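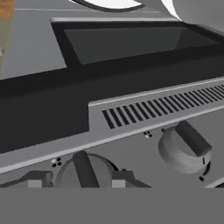
Gathering kitchen demonstrations in simulation
Armelle Renaud, Friday session, second slot

Start with the data problem. A policy for stove tasks needs many examples of the same short motion under different starting poses. At Curstead we collect them by teleoperation in a rendered kitchen. Each operator drives one arm. We log joint positions, gripper state, and all camera views at the same rate.

Give the totals. The August set has 753 accepted episodes and 211 rejected ones. Rejects are kept in a separate folder with a reason code. Mention that Pietrzak asked for them and we said yes.
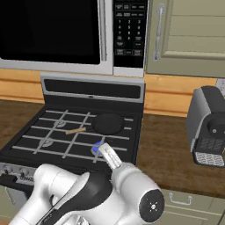
Layouts. There are 23 kitchens in the pool. Cabinet color, counter material, and appliance model change between them. Small props are placed by script before each episode, and the operator does not see the placement in advance. Say that clearly, someone always asks.

Camera choice. The wide view carries the layout. The wrist view carries the last few inches of an approach. Training on the wide view alone gave poor alignment on small parts. Go slowly on this point.

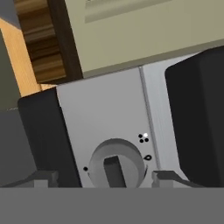 Knobs. The dots printed near a knob are small, and the fingers take up much of the wrist view at close range. We therefore label the knob angle from simulator state and do not read it from pixels. Vondotetti does the labeling pass overnight.

Quality check. 2 reviewers per episode, playback at double speed. Disagreements go back to the operator.

Skip the Fastiler export section if time is short. Questions on file format to the end. Leave the reason code table up during questions.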